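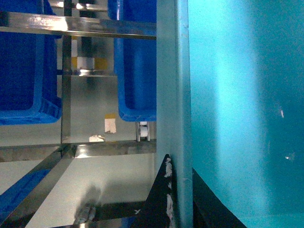 Crate storage, Sundley packing room

Notes by Marietjie Mnguni, 31/07/2019

The packing room at Sundley keeps its blue plastic crates on stainless steel racking. This page records the storage as currently set up, for staff at Dorkus who are planning the same layout. Part numbers are held in the Stekenar parts list and are not repeated here.

Rack
Stainless steel, with horizontal bars and vertical uprights. The bars are polished, so scratches and residue show up under the room lights. Wipe along the length of the bar, never across it.

Crates
Blue plastic, ribbed walls. Working limit in this room is 77 lb per crate, set by Ayanda Chauke for manual lifting. Crates with a split rim go to the return pallet – do not put them back on the rack.

Rack joints
Check fasteners every 2 months. Next full check is in October. Record any movement at a joint in the Tello log, with the bay number and the initials of the person who found it.

Surface wear
Scuffs and small white marks on posts are cosmetic and need no entry. Flaking paint or tape residue near open crates should be scraped off and vacuumed before the next packing run.

Labels
Labels go on the short side of the crate, facing out. The current roll holds 500. Old labels come off before washing – adhesive left on the ribs collects dust and is slow to remove later.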